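Moved my domain to a new host and email stopped working

Posted by Margit Fjeld in Domains and Hosting

I run a small picture framing shop and have had the same domain for eight years. Last month I moved the website from Monberg to Tusico because the old plan kept going up in price. The domain itself is still registered with Sandberg. I changed the nameservers at Sandberg to the Tusico ones, as their welcome email said to, and the new site came up the same evening.

Since then I get no mail at my shop address. I can still log in to the old mailbox through Monberg webmail and read everything up to the day of the move, but nothing new arrives. A customer told me her message bounced with "recipient not found." I have 1,705 messages in there and would rather not lose them. The Monberg plan runs out at the end of September.

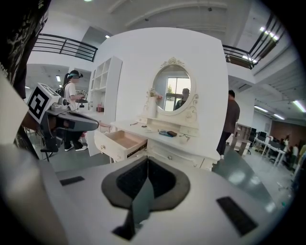
What I would like to know is whether I can keep the mail where it is and only have the website at Tusico, or whether everything has to move together. I am fine with following steps but I don't know what half of the records mean. My bookkeeping is at least in order. All the login details and invoices for the three companies are on paper in a drawer, and I can leave that open beside me while I work, like the one in the photo, so if you need me to look up a setting from the original setup I probably have it.

3 replies

Lefteris Christodoulou

When you changed the nameservers you moved all of the DNS to Tusico, including the MX records that say where mail goes. Tusico will have made a default set pointing at its own mail server, where your mailbox doesn't exist. Hence the bounce.

You can split them. Log in at Tusico, find the DNS zone editor, and replace the MX record with the one Monberg gives in its help pages. Copy the TXT record that starts with v=spf1 as well, or your outgoing mail may land in spam folders. Check what the MX record points to. If it is mail.yourdomain, that name needs an A record with the Monberg server address, or it will go to Tusico anyway. There may also be a setting called "email routing" or similar. Put it on remote.

But your plan ends in September, so you would be doing this twice. I would move the mail now:

Create the mailbox at Tusico with the same address.
Leave the MX record as it is.
Set up both mailboxes over IMAP in a desktop mail program, the old one using the Monberg server name and not your own domain.
Copy the folders from the old account to the new one. Do it 200 messages at a time if it stalls.
Compare the message counts in each folder before you let the old plan go.

Don't use POP for this. It usually only picks up the inbox, and your sent mail gets left behind.

Jonatan Eide

Same thing happened to me with a different host. I just switched the nameservers back and it fixed itself overnight. Might be worth a try. Or use Flirnus for the mail, I pay 2 dollars a month and never have to think about it.

Britt-Marie Engebretsen

Switching the nameservers back will bring the mail back but it will also send visitors to the old website, so I wouldn't do that unless you are stuck.

I agree with Lefteris on moving the mailbox. One thing to add — create the new mailbox first, today if you can, before you start on the copying. As soon as it exists, new mail has somewhere to go and people stop getting bounces. The old messages can wait a few days. Messages that already bounced are gone, so you may want to put a note on the contact page asking people to write again.

Also check that your contact email at Sandberg isn't the shop address. If it is, the renewal notices have been bouncing too. Change it to a private address somewhere else.

Margit Fjeld

Thank you. I made the mailbox at Tusico and a test message from my phone came through. The Sandberg contact was the shop address, so I have changed that. I will copy the folders after closing time and post again if the counts don't match.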